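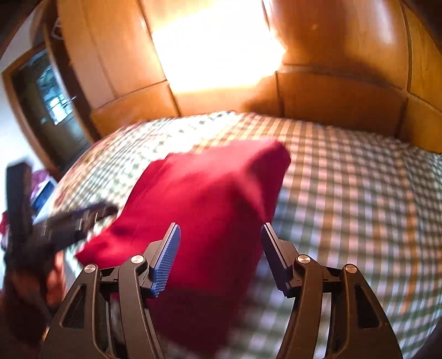 Kumasby Opens Its Fold-and-Sort Evenings to Everyone, Starting September 2, 2026

I've been folding laundry on top of my bed for most of my adult life, and I've been bad at it for nearly all of that time. So it makes me very happy (and a little nervous!) to write that Kumasby, the small home-skills studio I started with Ardalan Babaei, is opening its Fold-and-Sort Evenings to anyone who wants to come.

Until now these have been for members only. We ran 22 of them over the past year, and 562 people came through the door with bags of shirts, towels and single socks. The waiting list got longer than the membership list, and at that point Ardalan said we should just open the doors and find more chairs.

An evening goes like this. You bring one load of clean laundry. We work on beds, because that's where most folding gets done at home – a table is lovely, but who has a free one at seven at night? We start with the soft, slippery pieces that never hold a crease, then go on to shirts, and finish with fitted sheets for anyone still standing. Each person leaves with everything folded, plus a sorting plan for one drawer. Just the one. I used to send people home with a plan for the whole closet and they never did any of it.

The part I get asked about most is the bedspread. We like a plain check with small squares, and yes, we have a reason! The lines give you something to square a sleeve against, so you can tell right away if a fold has gone crooked. Ardalan worked this out on his grandmother's bed and has been hard to live with ever since.

"I never want someone to feel they have to buy a thing before they can tidy up," Ardalan told me when I asked him for something I could put in here. "Bring what you've got, and if it's wrinkled, fine. Mine is too."

The evenings will be held at our studio on Alipour Street, up the stairs over the Kivov bakery. The Stetotitz linen shop next door has lent us extra spreads and pillowcases for the season, so you can practice on those if you'd like to leave your own things at home. Come a little early if you can, because the stairs are narrow and a full laundry bag takes up more of them than you'd think.

We're also putting our folding notes online, free to print. There are 1,030 of them, mostly written by members over the years, and some disagree with each other quite strongly on the subject of T-shirts. I left those in. Pick the one that works for your drawer.

In November we'll add a session on red and other bright clothes – what to wash together, what to keep apart, and where to put the piles while you decide. Bring the shirt you're scared of.

Places are free, but please reserve one so we know how many beds to make up. Ask at the studio or leave a note at the bakery counter.

Golnar Ghaffari
Co-founder, Kumasby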